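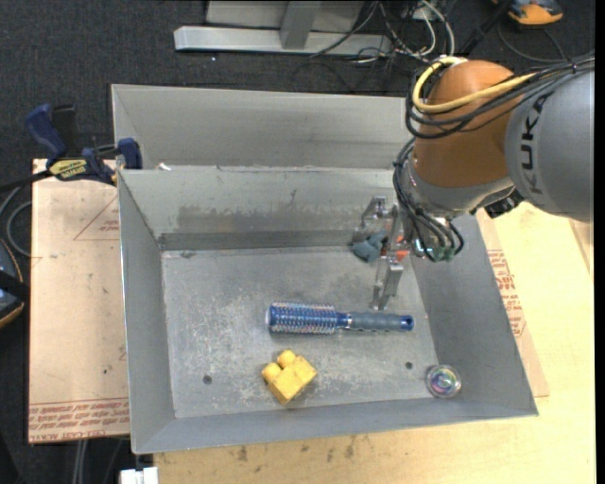 로봇 팔 옆에서는 어떤 약속을 지킬까요?

안녕, 친구들! 나는 셀롬 아도(Selorm Addo)예요. 로봇 팔에게 물건 집는 법을 가르치는 일을 해요. 머리빗이랑 노란 장난감 블록을 금속 상자에 넣어 두고 "자, 집어 볼래?" 하는 거죠. 노는 것 같다고요? 헤헤, 재미있긴 해요. 그래도 지켜야 할 규칙이 꽤 많답니다.

첫째, 로봇이 움직일 때는 상자에 손을 넣지 않아요.
로봇 손가락은 가늘어 보여도 팔의 힘은 아주 세요. 블록이 비뚤게 놓여서 손이 근질근질해도 참아요! 먼저 로봇을 멈추고, 정말 멈췄는지 눈으로 확인한 다음에 손을 넣어요.

둘째, 빨간 비상 정지 버튼이 어디 있는지 꼭 알아 둬요.
우리 연습실에 처음 온 사람은 이 버튼부터 배워요. 나는 아침마다 버튼을 눌러서 로봇이 잘 멈추는지 시험해 봐요.

셋째, 상자는 단단히 고정해요.
로봇이 상자를 툭 쳤는데 쭉 밀려나면 큰일이잖아요? 그래서 파란 클램프로 꽉 물려 둬요. 클램프는 물건을 꼭 잡아 주는 집게 같은 도구예요.

넷째, 사람이 가까이 있으면 천천히!
로봇에게 새 동작을 가르칠 때는 느린 속도로 움직이게 해요. 1초에 250밀리미터를 넘지 않는 속도인데, 여러분 30센티미터 자보다도 짧은 거리예요. 좀 답답하지만 그래야 피할 시간이 생겨요.

다섯째, 머리카락과 옷도 챙겨요.
긴 머리는 묶고, 목걸이나 헐렁한 소매는 정리해요. 나도 2월에 할머니가 떠 주신 목도리를 두르고 왔다가 문 앞에서 바로 벗었어요. 추웠어요!

그런데 이런 규칙은 누가 만들까요? 여러 나라의 전문가들이 모여서 함께 정해요. 그렇게 정한 약속을 '표준'이라고 불러요. 공장에서 쓰는 로봇의 안전 표준에는 ISO 10218이라는 이름도 있어요. 꼭 암호 같죠?

집에서 해 볼 놀이도 하나 알려 줄게요. 한 명은 로봇, 한 명은 조종사가 되어서 머리빗을 상자에서 꺼내 보세요. 조종사가 "정지!" 하면 로봇은 바로 얼음이 되어야 해요. 다 했으면 우리 집 로봇 규칙을 종이에 써서 냉장고에 붙여 보세요!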